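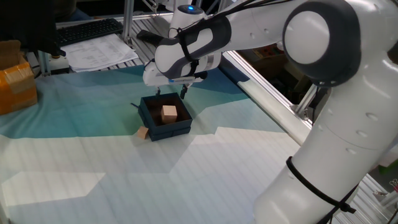

One tan block in the box, one still out on the mat.

Home | Local | Makers | Puzzles | Contact

14 comments | Share

I've got a soft spot for wooden puzzles, so when Gordon Grewal told me his little Ballby puzzle club was putting together a new set for its March swap, I invited myself along for the afternoon. The set is called Clavel, it's all small wooden pieces that go together into bigger shapes, and I'm a bit in love with it already!

Each set gets its own box, square and open with low walls, and the light wood looks great against that dark inside. I'd have gone for a plain cardboard carton, which is probably why I'm never asked to choose the packaging.

Gordon says the club is making 25 sets for the swap, plus one extra to keep on the shelf at home. So that's 26 in all, and he'd like every one of them boxed before people start showing up at 3 with their own puzzles to trade. (Last year they ran late and folks were swapping out of grocery bags. I was one of them.) 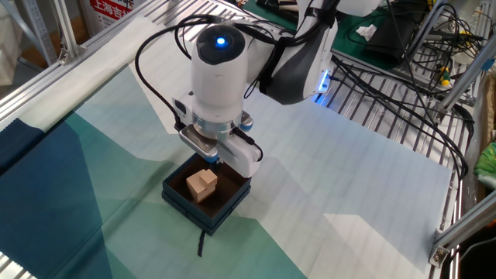

2 min read

My favorite piece is the stepped one, the block with a notch standing up on one side. I'm told it's the troublemaker of the whole set, and I believe it. I spent most of a cup of coffee turning a spare one over in my hands, trying to work out which way it wanted to go, and then Hamisi Ondieki leaned across and fitted it with two of its neighbors in one move. Very annoying! He drew up the shapes for Clavel over the winter, so I suppose he had a head start.

I also have to mention the mat, because I kept staring at it. It's a big printed thing in teal and navy and white, all angles, and the upper part of it looked like mountains to me. Gordon wasn't convinced. He sees sails.

The swap is at the Arain reading room, same as last time, and it's free to get in. Bring a puzzle you're done with and take home one you haven't tried. If you're after a Clavel set, come early, and please check that your old puzzle has all its pieces before you hand it over. I once traded for an 80-piece lighthouse with no top, and I'm still thinking about it.

Shares: 26 | Newer | Older | Back to Local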